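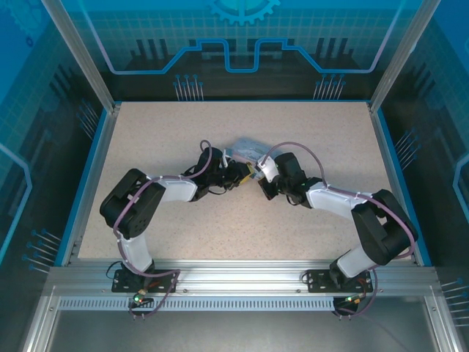

Reusing Rinse Water in a Student Laundry Room
Project report, spring term
Module: Resources in the Home

1. Why we picked this

Our block at Haugland has one laundry room in the basement shared by 133 residents. The machines are on from early morning until the door locks at 11 pm. Everything they use goes straight down the drain, and the last rinse in particular comes out looking nearly clean. Meanwhile the bike wash outside, the mop buckets and the raised beds all run off the same drinking water tap.

So the question we set ourselves: could the water from the final rinse be kept and used again in the building, without anything expensive and without anyone getting a smelly tank in the basement?

We started in February which was later than planned. The first idea was to look at shower water as well but we dropped that after week two. Too many pipes behind too many walls.

2. What we already knew / background

Grey water is the name for used water from washing, showers and basins. Toilets don't count, kitchen sinks usually don't either because of the fat. It doesn't keep well. Leave it in a warm tank and whatever is in it (skin, lint, detergent, soil) starts to feed bacteria, and then it smells. Most of the advice we read came down to the same thing - use it quickly or treat it properly.

A wash cycle is not one lot of water. There is the main wash, dirty and full of detergent, then two or three rinses. Each rinse is cleaner than the one before. If you catch only the last one you get less water but much better water, and that was the whole basis of the project.

One problem is that the machine pumps everything out through the same hose. It does not tell you which water is which. More on this in section 4.

We also read about the housing co-op at Brakby, where they put in a full system with a filter and UV lamp for the toilets. Very nice, but it went in when the building was built. Not much use to us except for the part about cleaning the lint filter, which they say is the job that always gets forgotten.

3. Method

Three parts:

Measuring. We ran the drain hose of one machine into a marked drum and wrote down the volume after each pump-out. Same programme each time (40 degrees, cotton, normal spin). Loads were our own washing so not very scientific, mostly T-shirts, towels, bedding.

Testing the water. Cloudiness by eye against a printed card held behind a jar. pH strips. Smell, on a scale from 0 (nothing) to 4 (take it away please). We kept jars with lids on the windowsill and another set in the basement and checked them every morning.

Asking people. A paper survey on the noticeboard and the same questions online. 60 replies in total. We asked how often people wash, what they use, and what they would be OK with the water being used for.

We wanted to do proper bacteria counts too. The biology lab couldnt fit us in before the deadline, so there are none in this report, and that is the biggest gap in it.

4. Catching the right water

This took most of the time.

First try: a person standing there with a bucket. Works. Nobody wants to do it twice.

Second try: a hand valve on the hose, turned when the machine display gets to the last rinse. Also works, but you have to be in the room at the right moment, and the display on the older machines only shows minutes left. We missed the moment on several runs and got main wash water in the drum, which meant cleaning the drum.

Third try: a timer on the valve. Better. The trouble is that the machines adjust the programme length to the weight of the load, so the timer was right for a full load and early for a small one.

Fourth try, and the one we stuck with: a float switch in a small collecting box which counts the pump-outs and opens the valve on the last one. The box is an Imora storage tub with a lid, the valve is an ordinary garden irrigation one. It gets confused if somebody adds an extra rinse, it then keeps the second-to-last instead. We decided this was acceptable. The water is a bit cloudier but not terrible.

Before the drum the water goes through a lint sock. We started with a nylon stocking, moved to a proper mesh bag after the stocking split. The bag needs emptying a lot more than we thought, after every few loads if there are towels.

5. Results

Volume. The last rinse gave 17 litres on average. We had hoped for more. Small loads gave less, bedding gave a bit more as it holds water and lets it go in the spin. With a drum of around 400 litres the room would fill it easily on a busy day, and on a quiet one it would sit half full, so in practice a smaller drum with an overflow to the drain makes more sense.

Cloudiness. Last rinse water was clear enough to read the small text on the card in nearly all of the jars. Second-to-last was readable at the larger size. Main wash, no chance.

pH. Slightly on the alkaline side. People who used too much detergent stand out straight away, you could see foam in the jar even after the last rinse.

Smell. Basement jars stayed at 0 or 1 for the first day and were at 2 by the end of the second. Windowsill jars got there quicker, the sun warms them. By day four all of them were at 3 or worse and we threw them out. Our rule from this: empty the drum every evening no matter what is left in it.

Survey. Floor mopping and bike washing were fine with nearly everybody. Flushing toilets, fine with most. Watering flowers, most. Watering vegetables, a clear no from more than half, and we agree with them given that we have no bacteria results. A few people wrote that they don't want others' washing water anywhere near them and that is fair enough as well. Several comments asked why we didn't just get people to wash fuller loads, see below.

6. Discussion

The fuller loads comment is a good one and we should have thought of it earlier. From the survey, a lot of people wash half loads because they only have one set of sports kit or one set of sheets. If those washes were joined together the saving would probably be bigger than anything our drum can catch, and it costs nothing. The collecting idea still stands but it should come second.

Where the water gets used matters too. The bike wash is the best match. It is just outside the basement door, needs no pressure to speak of if you use a bucket, and the busy time is late afternoon when the drum is full. Mopping is next. Toilets would use the most water but need a pump and separate pipes and permission from the building owner, and that is a different size of project.

Detergent. Anything with bleach or softener in it should not go on the flower beds. There is no way to control what people put in their washing, so the beds are out for now. We did water two pots of geraniums at home with it, both still alive, two pots prove nothing.

Cost. Tub, valve, float switch, mesh bag and hose came to less than the price of a weekly food shop. The drum was second hand from Stovum farm shop and had held apple juice. It needed several rinses, the first test jars smelt lovely because of it and had to be left out of the results.

7. Problems / what we would do diffrently

Book the lab at the start.
Use the same load every time, e.g. the same ten towels. Ours varied far too much.
Put the survey up before exam weeks.
Measure how much water the bike wash uses at the moment. We forgot, so we can't say what share of it the drum could cover.
Label the drum. It was used as a bin for one weekend.
Write things up as we go along. Half of the notes from the third try were on a phone that got replaced.

8. What is left to do

The float box is still in place on machine two and the hall office has said it can stay until the end of term as long as the hose doesn't cross the walkway. We would like the next group to take over the daily emptying and to add the bacteria tests, one sample fresh, one after 12 hours, one after 24. If those come out all right then the drum can move up to the bike wash for a proper trial.

Drawings of the box and the full table of volumes are in the appendix. Table 3 has the pH columns swapped, read it right to left.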